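News from the teaching room

By Lauri Laitinen

In the December newsletter I promised to write something about how we show tasks to the robot at Mutholm, because several readers asked about it after the open evening. I am a little late with it, and I hope you will forgive me. Please also forgive my English, Clyde has read the text once but he says he left my commas where they were.

First some words for those who joined the list recently. We work with two arms on one table, and we try to teach them small jobs with liquids: moving, stirring, pouring into a cup. We do not write the movement in code. A person makes the movement and the arms repeat it, and the recording of this is what the learning program gets later. We call one recording an episode.

There are two ways to make an episode, and we have used both of them this winter.

The first way is by hand. You switch the arm to the soft mode, you take it by the wrist and you lead it where it should go. I like this way for the beginning of a new job, because you feel in your own shoulder when a path is stupid. If the elbow of the robot does not want to go there, you know it at once. But it has two problems. One problem is that a person has only two hands, and when each hand holds one arm there is no finger left for opening and closing the gripper. Nazareno made a foot pedal from an old sewing machine for this, and it works, but you must think about your foot all the time. The other problem is that your own body comes into the camera picture, and the robot will not have a body standing there when it works alone.

The second way is by remote control. The operator sits to the side with two small handles, and the arms on the table follow. You do not touch them. The camera sees only the arms and the things, as it should be. The price is that you feel nothing. When the gripper presses against the rim of a cup, your hand does not know it, and a new operator will press too hard for a long time before he learns to look at how the plastic bends.

For the mixing job we decided in the end to use the remote handles for everything, and to keep the hand guiding only for finding the starting positions. The job sounds very simple when you say it at the dinner table. One arm takes care of the spoon and the coloured liquid, the other arm takes care of the cup. In the first days I thought we would finish it in a week. 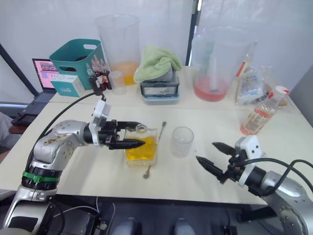
Alaric Villanueva wrote to us after the last issue that in his opinion we make the work too hard for ourselves with thin cutlery. He would begin with a thick handle, a wooden one or one wrapped in tape, teach the whole movement with this, and change to the thin handle only when the robot can do the rest. He also asked if we keep the bad episodes or throw them away, because in his experience a robot that has seen only perfect work does not know what to do after a small mistake.

I think he is right in the second point, and about the first I am not sure. We tried tape on the handle for one afternoon. The gripping became easier, that is true. But the operators became lazy in the approach, they came in from any angle and it still worked, and when we took the tape off we had many recordings with a habit that we did not want. So we went back to the bare metal. It is slower but what you record is what you need. Maybe with more patient operators his way is better, and I would be glad to hear from others who have tried.

About the bad episodes: until January we deleted everything where the spoon slipped or the cup moved. Now we keep an episode if the operator corrected the mistake calmly and finished the job. We delete it if he became nervous and pulled, or if he stopped in the middle to ask something. At this moment we have 145 episodes on the disk for the mixing job, and 19 of them contain a slip with a good correction. Vaughn wanted to mark these with a special label. I wanted to leave them without any label, so that the program takes them as normal life. We have agreed to try both, first his way and then mine.

Here are a few things we have learned about the handles, for those who do this kind of work themselves.

Move slower than you want to. Everybody begins too fast. The arm follows you with a small delay, and if you are fast you start to correct a mistake that does not exist yet.

Do not let one arm sleep. When you work with the left hand, the right hand sinks down without you noticing, and the right arm on the table sinks also. Put the waiting arm in an open and ready position near its next object, and then hold it there.

Change where the things stand. Not much, a few centimetres from one episode to the next, and sometimes turn the spoon. If the cup is always in the same place, the robot will learn the place and will not look for the cup.

Do not clean the table too nicely. We made this mistake with the first job last year, when we recorded everything on an empty table and afterwards the robot was confused by one bottle. Now the bottles and the other things for the work stay at the back where they are.

Rest your wrists. After 5 episodes we change the operator, also when he says he is not tired. Clyde says he is never tired, and his last episodes of the day are the ones we delete most.

There is also a small change with the equipment. The Murkix handles that we borrowed in autumn have gone back, and we now have our own pair from Schumacher. They are heavier and the trigger is stiffer, which I did not like at all in the first days. But the stiff trigger has one good side: you do not close the gripper by accident when you only want to hold the handle firmly. Operators with small hands still complain, and Nazareno is printing a different trigger for them. If somebody wants the drawing, write to him directly, he will send it with pleasure. The first version broke, so please wait for the second one.

The recording program is still Dranora, with the same settings as before. We had some trouble with the clocks, because the left and the right arm did not agree about the time, and in the worst recordings one was clearly behind the other. You do not see this when you watch the episode, everything looks fine, but the learned movement comes out nervous. If your robot shakes and you cannot find the reason, please look at the clocks before you blame the operator. I blamed the operator, and I have said sorry to him.

We are looking for more people who would like to sit at the handles. You do not need to know programming, but it helps if you can stay calm with a spoon. The introduction takes 2 hours, and after it you make your first episodes together with Vaughn, who keeps or deletes them with you so you learn what is good. Wear clothes that can take a stain, the yellow colour does not go out in the wash. Bring a drink with a lid.

The next job will be folding a small cloth, again with both arms. I will write about it when there is something to tell. Questions about this item can go to the usual address with "teaching room" in the subject line, and it can take me some days to answer.

Mutholm, February 18, 2020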